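Chapter 7
Trays, Surfaces, and the Service of Packaged Refreshments

Learning objectives
After studying this chapter, students should be able to:
explain how a tray divides a working surface into areas of use;
select packaged items that suit a short meeting or a guest room;
place items of different shapes on one tray so that they travel safely;
complete a tray record sheet.

Key terms: base surface, raised rim, resting position, tray record, turnover

7.1 Why the tray matters

Most refreshments offered in offices, small hotels, and waiting areas are never plated. They arrive sealed, are carried a short distance, and are set down on a desk or table that has other uses. The tray is what turns these separate packages into an offer of hospitality. It tells the guest which items are meant for them and keeps those items apart from papers, cords, and personal belongings.

At the Wirnmont guest house, where Loan Khổng supervised room service for several years, staff prepared 164 trays in the month of April. Her records form the basis of the exercises at the end of this chapter. Almost 20 of the trays came back with at least one package dented, and most of these had been loaded with tall items standing upright.

7.2 Shape and resting position

Every package has a resting position, meaning the side on which it lies without rolling or tipping. A flat box has an obvious one. A bottle has two: upright on its base, or on its side. Upright bottles are easier to read and to grasp, but they raise the center of weight. Bottles laid down ride lower, and the person loading the tray must consider which way they could roll.

The rim is the second point to consider. A slightly raised rim will stop a rolling bottle at slow walking speed. It offers less help on stairs, where Gonzalo Cabello, in his training notes for the Hudari residence, advises carrying the tray with both hands and loading the heaviest item closest to the body.

Figure 7.1 should be studied before reading Section 7.3. Consider the resting position of each package named in the caption.
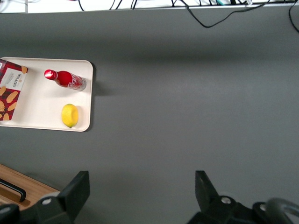 Figure 7.1. A cream-white tray with a raised rim on a matte gray tabletop. The Walkers shortbread box lies flat; the Coca-Cola bottle rests on its side, at a diagonal.

7.3 Color and the base surface

A pale tray on a gray or dark table is easy to find at a glance, and strongly colored packaging stands out against it. Red is common in sweet biscuits and soft drinks, and two red packages on one tray can look like a matched set even when their makers are unrelated. Students should note this effect and decide whether it serves the guest. In Room 615 at Wirnmont, the standard tray was changed from brown to white for this purpose – the contents stayed the same.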